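Questions about the July stop on the Pliltari cell, answered by Dinesh Garg and Hiwot Gebreyes. Last updated 24 November 2019.

## What went wrong?

The left arm lost its grip signal in the middle of a sorting run. The controller kept reporting "closed on object" after the gripper had let go, so the program carried on placing things that weren't there. It's a lovely fault to study, because every log line looked healthy! The arms moved on time, the temperatures were fine, and the cycle counter climbed happily to 147 before the watchdog stopped everything.

## Was anyone hurt?

No. The arms were running at training speed and all hands were outside the enclosure. Nothing was damaged apart from one finger pad, and those come in bags of 15.

## So what caused it?

A cable. The lead that carries the gripper's position signal runs along the arm with the power line, and it had been bending over the same spot near the wrist for weeks. One conductor cracked inside the insulation. With the wrist straight, the signal came through clean. Tip the wrist down far enough and the crack opened, and the driver software held on to the last value it had received.

That last part is the real bug. Cables wear out, and we knew that. The driver should have marked the value as stale and stopped the arm. Ebise Feyisa found the line in the Fikre driver where the timeout was set to 3,000 milliseconds and then never checked.

## Why didn't the other arm's check catch it?

Each arm only looked after its own gripper. The right arm waits for a "done" message from the left, and it got one, every time. We've since added a cross-check so that either arm can raise a stop for both.

## What does the cell do, for those of us at Benwood who haven't visited?

Two arms share one work surface and move everyday objects into a tray. We use a mix of shapes and surfaces on purpose, and the mix changes between runs. A stapler is a great test piece - it has a hinge, it has awkward sides, and it never lies quite the way you'd like it to.
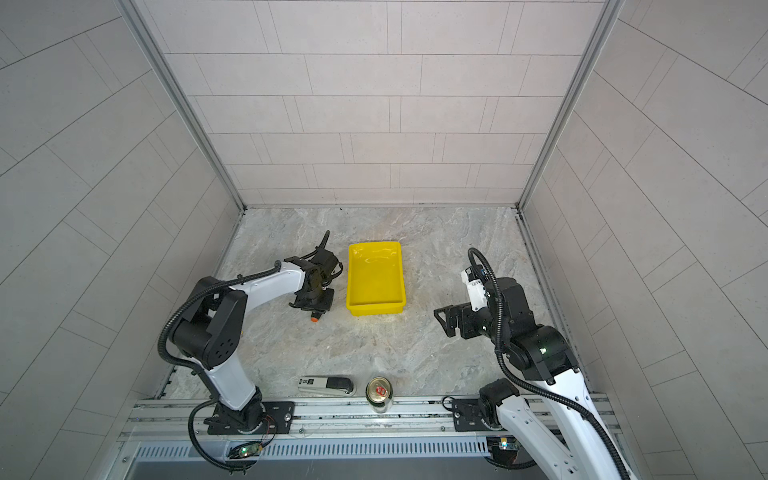 The yellow tray and the stapler are in both views.

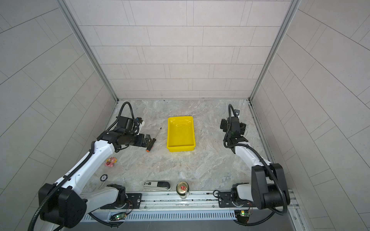
Sumeya Bogale wrote in to ask whether a slower arm would have made the fault harmless, and she went on to argue that it wouldn't: a slow arm with a false reading still goes to the wrong place, it just gives you longer to notice, and people stop watching slow machines sooner than fast ones. She would like to see the stop time printed on the cell door.

We think she's right, and the stop time is going on the door. Speed limits are still worth having (we're keeping ours), but they don't fix a bad signal.

## What has changed since July?

Quite a lot, and we're really pleased with it:

- The signal lead now has its own clip at the wrist and a wider bend.
- A gripper reading older than the timeout stops both arms.
- We do a wiggle test before the first run: wrist down, wrist up, full roll each way, with the signal plotted on screen.
- Leads are replaced every 6 months, cracked or not.

The wiggle test is the star of the list. It takes hardly any time, and it has already found a second lead on its way out at Lallthorpe!

## Can I restart the cell myself after a signal stop?

Please don't clear it from the screen and carry on. Press the emergency stop, open the log, and look for the code GRIP_STALE. If it's there, the cell stays off until the lead has been tested. Zewditu Chala keeps the meter and the spare leads.

If the code isn't there, save the log before you power down. The buffer is wiped at shutdown, and we lost two early reports that way.

## Is it okay to reach in for a dropped object?

Only with the emergency stop pressed. A paused program is still a live program, and an arm that has wrong information about its gripper can start a recovery move without much warning.

## I think I've seen the same thing on my cell. Who wants to know?

We do! Send the log and the arm's serial number to Hiwot, plus the wrist angle if you caught it. Half-remembered reports are welcome too.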